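Updated 2019-01-24

# Pullia Community Choir: Questions We Get a Lot

**Do I have to audition?**

No. You come along, you stand near people who sound a bit like you, and after two rehearsals you'll know whether you're an alto. Some of our basses took longer than that and we didn't mind.

**I can't read music. Is that a problem?**

Plenty of our singers can't. We hand out sheet music anyway, and you'll pick up when the dots go up and when they go down. Practice tracks for each part are on the members' page. The tenor track for "Omodholm" has a dog on it from the second verse onward. We've stopped hearing it.

**Who's in charge?**

Cauã Portela conducts. He is patient up to the third time he asks for a quiet entrance. Watch his left hand for volume and his eyebrows for everything else.

**How old is the choir?**

It was started in 1966 by people who wanted to sing Fallahi's Evening Mass and had no intention of doing it more than once. We still do the Evening Mass. The original copies are held together with tape and have "BREATHE" written on page 2 in four different hands.

**Where do you rehearse?**

Prandavero Hall, upstairs. Use the side door; the front one sticks and will make you look weak in front of strangers. There's an elevator, slow but reliable, so leave a few extra minutes if you need it. 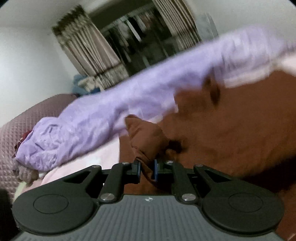 Parking behind the hall is free in the evening, but please leave the spaces by the ramp for people who need them. If the lot is full, try the street on the far side of the park – it's a five-minute walk, and a good time to warm up if you don't mind being looked at.

**What does it cost?**

Dues are $119 a year, which covers music, hall rent and the tea. If that's a stretch, talk to Cauã and he'll work something out with you quietly. Your first two rehearsals are free.

**What do I wear for concerts?**

Black, head to toe. We used to say "dark colors" and got one navy, one brown and a very cheerful purple. Black shoes too, please. The front row's feet are at eye level for the audience.

**Can I miss rehearsals?**

Life happens. But the last three before a concert are not optional, and in December that means you should look at your calendar before your office party does.

**Do you take requests?**

We have close to 3000 pieces in the library closet, so it's probably in there. Finding it is another matter. The filing was done by composer until somewhere in the letter M, and after that by mood.

**Can I bring my kids?**

Singers from 14 up are welcome to join. Younger ones can sit at the back with a book. We can't promise they won't learn the soprano line before the sopranos do.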